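Gundalham Dinnerware Recycling Drive Expands to 33 Drop-Off Sites

GUNDALHAM - Pawlak, the regional housewares distributor, will expand its dinnerware take-back program in June, adding 17 drop-off sites to the 16 already open. Households can bring in used plates, bowls, cups and serving trays at no charge, whether or not the items were bought from a Pawlak store.

The program began as a trial at the company's Flollby warehouse. Residents have dropped off over 1000 pounds of tableware since then, most of it plain white plates from kitchens that were being packed up for a move.

"People hold on to old plates for years because they don't know where to take them," said Leszek Michalski, who manages the program for Pawlak. "Curbside bins in this area don't accept ceramic. We wanted a place where you can pull up, hand over a box and go home."

Items in good condition are washed and passed on to furniture banks in the Gundalham area. Chipped or cracked ceramic goes to Hakar, a materials firm that crushes it for use in paving base. Plastic and melamine pieces are accepted only if they can be used again.

Drinking glasses, knives and anything with an electrical part are not accepted. Boxes should weigh no more than a person can comfortably lift, and broken pieces should be wrapped in newspaper and marked.

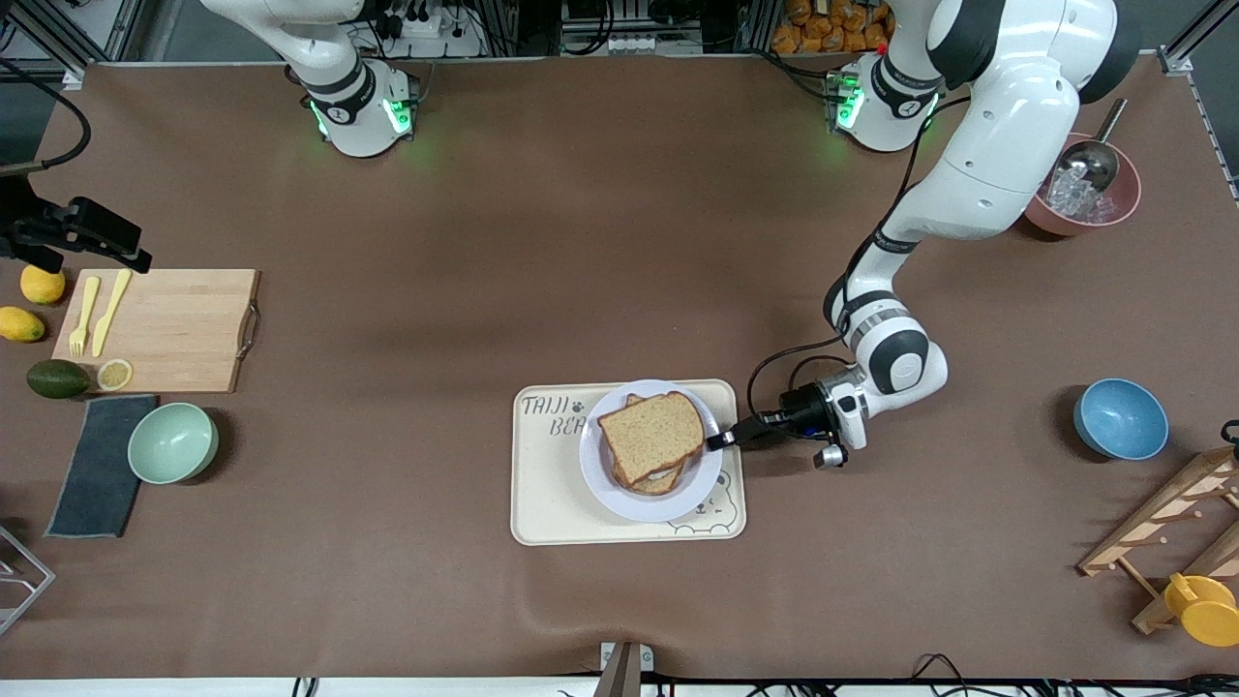
The new sites will include grocery store parking lots, two library branches and the Gundalham transfer station. Most will be open from 9 a.m. to 4 p.m. The Flollby warehouse will keep its current hours and will remain the only location that takes full sets from restaurants and cafeterias. Businesses must call ahead to arrange a time.

Pawlak will pay for hauling through the end of the program year. A list of sites and accepted items is available at any Pawlak store.

Media contact: Leszek Michalski, Pawlak, Flollby office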